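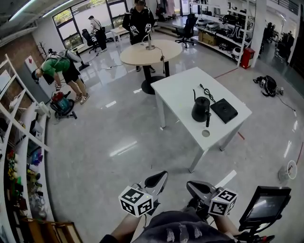
About us

Inmont is a small robotics company. We teach robots to do ordinary household and workplace jobs, and we do it by having people carry out those jobs first with hand-held grippers. The recordings become the material our robots learn from.

The company was started by Ville Ahonen and Iwona Cieślak, who had worked together on warehouse equipment and wanted to try something smaller. For the first two years we rented a corner of the Sturnum building. We now have 300 square metres on the ground floor at Prornden, with good daylight and enough room to run several jobs side by side.

What we do

Most of our work is on kitchen and desk tasks: pouring, sorting, wiping, putting things back where they belong. Each one is repeated many times by different people, because a left-handed person and a tall person will not pick up a kettle the same way. Our largest set so far covers 148 separate tasks and was made for Makowska, who supply equipment to care homes.

We also lend out our grippers, and we train other teams to use them. Khalil Masri runs the training. A beginner's course takes two days and is held here at Prornden.

Open day

We open the workshop to visitors once a year, in June. Last time 700 people came, which was more than the car park could take, so entry is now by booked time slot.

Visitors can try the grippers for themselves at one of the tables. It takes a few minutes to get used to them. Most people grip too hard at first and move too fast. Children may take part from the age of eight if an adult stays with them. There is a short talk on the hour, given by Ryszard Wieczorek in Polish and English by turns, and after it you can ask whatever you like. The question we get most is when a robot will be able to do the ironing. We do not have a date for that.

Booking for this year's open day starts on 13th February. Entry is free.

School and group visits

Outside the open day we take groups of up to 15, mornings only. A visit lasts ninety minutes and includes a demonstration, time at the tables and a look at how the recordings are checked afterwards. Please tell us beforehand if anyone in the group uses a wheelchair — the side entrance is step-free but has to be unlocked from inside.

Bags and coats can be left on arrival. We ask visitors not to film, as some of the work belongs to clients. Groups are looked after by Hanna Stępień, and she is also the person to write to about dates.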